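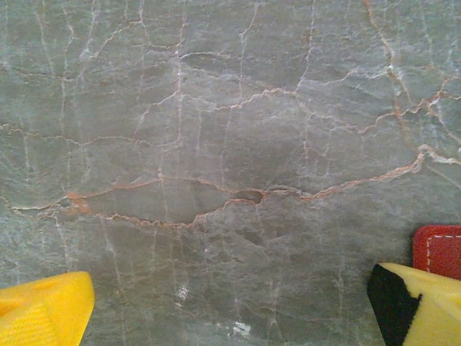 new writeup is up, short thread before I have to run. topic: wrist cameras and how your policy cheats with them

the project is Prorkine. two arms, thin flexible things, lots of clear plastic. the task I care about most is card holder pages. get a fingertip under one page, lift it, turn it, leave the rest alone

sounds small. it ate my whole year since March

quick background. our policy gets the wrist views plus one fixed view. 3969 demos, all teleop, Natália Louro did the lion's share of them and has the forearms to show for it

training looked great. eval looked great too, 50 rollouts, first page turned in 41 of them. I wrote the happy email. should not have written the happy email

then Estíbaliz Toledo asked what happens if you slide the holder 10 cm over. same holder, same lighting, same everything, just over a bit

6 out of 50

and they were ugly misses. arm goes down nice and confident over bare tabletop and pinches nothing. it would have been less embarassing if it had looked unsure

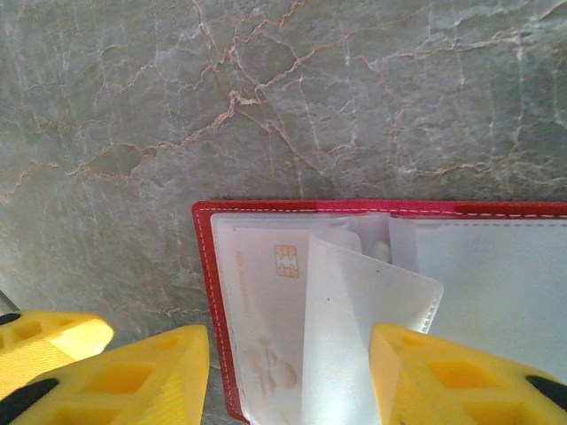
so which pixels was it using. we did the dumbest possible thing. took the wrist frames right before the fingers close, blanked one square at a time, checked how far the predicted motion moved. nothing fancy, a for loop and a long lunch

blank the page edge: prediction barely budges. blank the red border: moves a little. blank a patch of orange veining in the marble: the whole thing swings off to the side

it had learned the stone. the veins are a free map, every branch is different, way easier to read than the edge of a clear page on top of another clear page. I would cheat too

Natália mostly put the holder down near the same spot when she collected, which is what any person does when they want to get through a session. so veins told you where the page was, nearly always. no reason for the network to ever look at the plastic

things we tried that did not do much:
color jitter. veins survive it fine
random crops. helped a tiny bit, then flat
more demos at the same spot, lol

what worked: table swap. mask the stone out of the wrist frames, paste in some other surface, new one every clip, keep holder and fingers as they are. we call it Gbeho in the code and the name stuck. half the clips in each batch get swapped, other half stay real

why half. all swapped and the policy gets jumpy near contact, I think our masks are bad right around the finger tips. if somebody has cleaner masks please try it at 100 and tell me

result with the holder shifted: 34 out of 50. at the original spot it dropped to 39, so a little worse there. I'm fine with that trade, others on the team are less fine with it

the blanking test flips as well. page edge is now the thing that moves the prediction most. red border second. veins way down the list. that plot is my favorite in the writeup, go look at that one if you only look at one
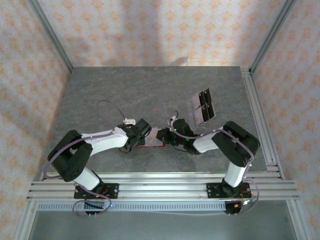
both arms in at the middle of the table, orange damask on the walls

question I already got by DM: why not just collect on a plain white table. we could. but then you have a policy for plain white tables, and whoever uses this has a kitchen

other question: is this only pages. no, same test on the Bestari tasks shows the same thing, weaker. Jimar tasks I havent run yet, next on the list. anything opaque with a fat outline seems to suffer less

limits, before someone says it. one setup, one holder shape, one stone surface in the real eval. second page is still bad, when two pages stick together it takes both and I have no fix for that

if you take one thing from this: move your object over by a hand's width and rerun your eval before you send the happy email

blanking script and swap code both go in the repo tonight, I need to strip my hardcoded paths out frist. writeup is dated Oct 24, 2024, grab that version, the earlier one has the wrong axis label on the vein plot

ok train is here, will answer replies later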